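Search this site Go

Moving a packing bench over to automation – how to do it without losing your people

Wrote this up after the change at Bulldale, where we went from 22 hand packing benches to a mix. Quick notes, use what fits.

Start with the job list. Write down every task on the bench, even the daft ones. Folding, boxing, small items into soft pouches, labels, sweeping up. Mark which ones hurt. Wrists, backs, boredom. Those go first.

Tell people before the kit arrives. Not the morning of. We used Brarnero for the arms and the crates were in the corridor before half the shift had heard a word. Bad start, took until June to mend.

Then get the packers to show the work themselves, with the grippers in their own hands. Soft stuff is the hard bit – a zip pouch never sits the same way twice. Short goes, 20 minutes, then a proper break. Swap round.

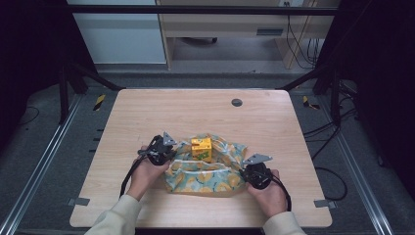
One packer at Bulldale said she didn't mind teaching it the job, but she wanted to know in writing what hers would be afterwards. Fair enough. So do that next. One page each: what stops, what stays, what's new, what it pays. Ours mostly moved to checking, fixing jams and setting up new products. Five went part time by choice.

Pay the teaching hours at the higher rate. Its skilled work. Don't let anyone upstairs call it "helping out".

Keep some hand benches going. Odd orders, returns, and the days when the line is down (there will be days). Rotate everyone through so the knack doesn't go.

Last thing – put a stop button where the packers want it and let them press it with no form to fill in. Check back after a month and ask what's got worse. Somethng will have. Ours was the noise, then the breaks all falling at the same time.

Related
Tustard: night shift and the new conveyor
Reading a Zelenák fault light
Who gets retrained first?

Contact us | Copyright Bulldale Works Notes | Back to top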